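About Wallner

Wallner is a family of three small shops selling and mending used office computers. Ambros Hauser opened the first one in Drodlow, and the branches in Nedodwood and Forkis came later. We are not a movement and we don't have a mission statement. We had one drafted once, and it could have belonged to a bank.

We are wary of most of what gets said in our trade. "Refurbished" can mean a full strip-down or it can mean a wipe with a damp cloth. "Grade A" means whatever the seller wants. "Green" worries us most of all — a ten-year-old desktop that gobbles power in a back office is no gift to the planet, and we'll tell you so before we take your money.

So we put things in plain terms. Each listing says what was replaced, what was left alone and where the scratches are. Desktops start at £225, with a year's cover on parts and labour. We don't sell longer cover, as we have never seen the sums work out for the buyer.

We sold 2,667 machines last year and took back 240 of them. Other sellers quote far lower return rates. Perhaps theirs are true. We count every machine that comes back, including the ones people simply didn't like.

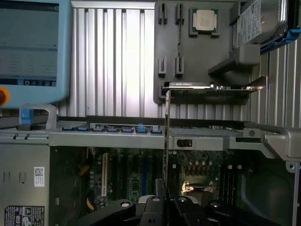
CPU and hard drive, with a monitor alongside.

Schools and charities often ask us for a discount. We give one on orders over £3,000, and it is the same for everybody — ask at any branch and you should hear the same figure. If you don't, tell Ambros.

The shops open Tuesday to Saturday. Please ring before bringing in anything heavy, as the Forkis branch is up a flight of stairs.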